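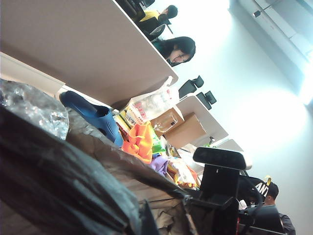
To: Bowen Road Allotments and Neighbours list
Subject: Re: Jumble sale in December, what do we do with the leftovers?
Date: Tuesday, October 14, 2025

Replying to the list as several people have asked me the same thing off it.

> Last year we were left with a hall full of clothes and shoes at five
> o'clock and had to pay for a van. Is there anyone who will take the
> lot this time? And do we need to sort it first? I would rather not
> charge more on the door to cover it.

Yes to both. I rang two places last week.

Skirero will collect from the hall on the Monday morning if we have at least 25 full sacks. There is no charge. They want clothes and shoes only, and they are strict about shoes being in pairs. Tie laced shoes together by the laces. Put a rubber band round slippers, clogs and anything else that has no laces. They throw away singles, and they told me it was their biggest loss from sales like ours.

Stirka takes bedding, curtains and towels, including stained ones, but we have to drive those over ourselves. Their gate is on the Stito side of the ring road, not the entrance the map sends you to. They shut at four.

Neither will take pillows, duvets or electrical goods.

On the money, the van and tip charge came to 300 pounds last year, out of takings of just over 1000. If we use Skirero I see no need to change the entry price.

What I suggest for the day, in order:

1. Sort as things come in, not at the end. One table for clothes, one for shoes, one for household linen. Books go straight through to the side room.

2. Keep the rubbish separate from the unsold goods. Last year sacks of both kinds ended up in the same corner and we had to open them all again. Line every bin before the doors open, and leave a few spare liners by the kitchen hatch.
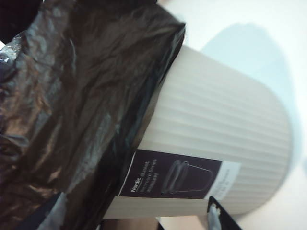 3. Stop selling at half past three. Anything left on the tables after that goes for a pound a bag until four.

4. Sack up by table and label each sack with a strip of masking tape. "Clothes", "Shoes" or "Linen" is enough.

5. Stack the Skirero sacks inside the porch. They can't be left outside overnight.

I can do the Stirka run in my car if it's one load. If it looks like two, I'll need a second driver with a hatchback or bigger. Please reply to me directly about that and not to the whole list.

The leaflets are still to be ordered. The printer's price is the same for anything up to 3000, so say if your street was missed last time and I'll add it to the round.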